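Section 6. Teaching the dish rack task

This section explains how to set up the rack task on the Callow arm with the Willumen two-finger gripper. Please read section 5 (Zero position and speed limits) before you begin. The person who does the set-up must have operator level 2 in the software.

6.1 What you need

The rack from the tableware kit, order number 1121
Two pieces of tableware from the same kit
The dark work mat
The hand controller, charged

6.2 Placing the objects

1. Lay the mat flat so that its back edge touches the wall. Folds in the mat will change the height of the rack, and the program does not correct for this.

2. Put the rack on the mat, with its long side parallel to the wall. Both end handles must be inside the camera view.

3. Stand one plate on its edge in the slot at the left end. The Surnia software uses this plate as a reference for the angle, so a small lean is allowed.

4. Lay the second piece flat on the mat, in front of the rack at the left side. It may cover a part of the rack in the camera view.

5. Leave the slots to the right free.

CAUTION: Keep your hands outside the mat from the moment when you press Enable. The arm can start its move without a sound signal.

6.3 First approach

6. Choose Task, then Rack, then Approach only. Set the speed to 170.

7. Press Enable and hold it. The gripper travels above the right half of the rack with the fingers open. It must not touch the rack or the plate during this travel.
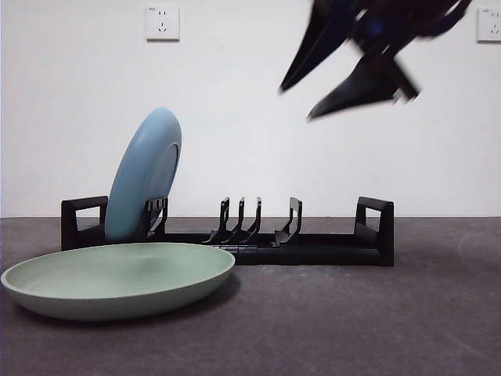
Page last changed: May, by Areti Zervas (manual revision 421)

8. Compare your station with the picture. The fingers should make an open V and point down to the left, over the free slots. In the camera view a fast gripper looks smeared, and this is no fault of the camera. If you want a sharp view for checking, repeat step 7 with half of the speed.

9. Release Enable. The arm stops and holds its place.

10. If the gripper stopped too near to the rack, open Offsets and raise the Z value in small steps. Save after each step. The value is lost when you leave the page without saving.

Note: The light blue and pale green pieces give good contrast on the dark mat. With white tableware in front of a white wall the software can lose the upper edge, and you will see message 2802. Use colored pieces for the first teaching, also if you will work with white ones later.

6.4 Recording the full motion

11. Choose Record. Guide the gripper with the hand controller to the flat piece, close the fingers at the rim, lift, and go to the free slot you selected.

12. Lower slowly until the piece stands on the base of the rack. Open the fingers completely before you go up.

13. Press Save and give the recording a name without spaces.

CAUTION: Do not play a recording after somebody moved the rack. Repeat steps 6 to 10 first.

For questions about this section, write to Ourania Tzanetos at Vrettos customer support and include the serial number of your arm. Changing of finger pads is described in section 7.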